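# Drorkis keymaps

Hi! I'm Rania, and this is where I keep the layouts, macros and lighting profiles for my Drorkis board (the 80 percent one, with the arrow cluster I can't live without). It started as a backup folder, then Béla Boros asked for my colour profiles, and now there's a whole repo.

## What's in it

- `layers/` – my daily layout plus a gaming layer with the Windows key switched off
- `lights/` – 70 lighting profiles, most of them far too purple
- `typing/` – 3,038 logged typing runs as plain CSV: words per minute, errors, switch type

Elspeth Haldane did 725 of those runs by herself on very clicky switches, so the numbers lean her way. Keep that in mind before you draw any big conclusions about linears!

## Loading a layout

Plug the board in, hold Esc, open the Wodholm loader and pick a file from `layers/`. Let go of Esc once the lights go white. If the arrows come out swapped you've got the older firmware, so grab `arrows-old.json` instead. I still haven't worked out why the loader forgets the brightness setting (Ayman thinks it's a memory thing, I think it just hates me).

## Licence

Use whatever you like, and a mention would be nice. New profiles are welcome, purple or otherwise.
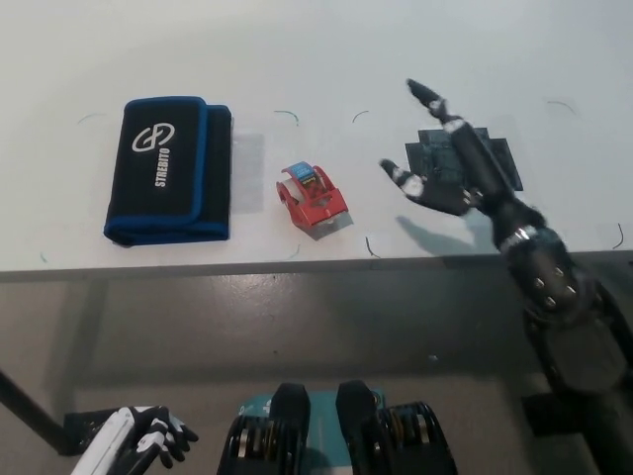
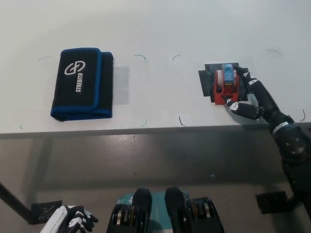

*Black pouch with blue trim, both on the white table*

Contact: Rania Najjar | © Drorkis keymaps | Back to top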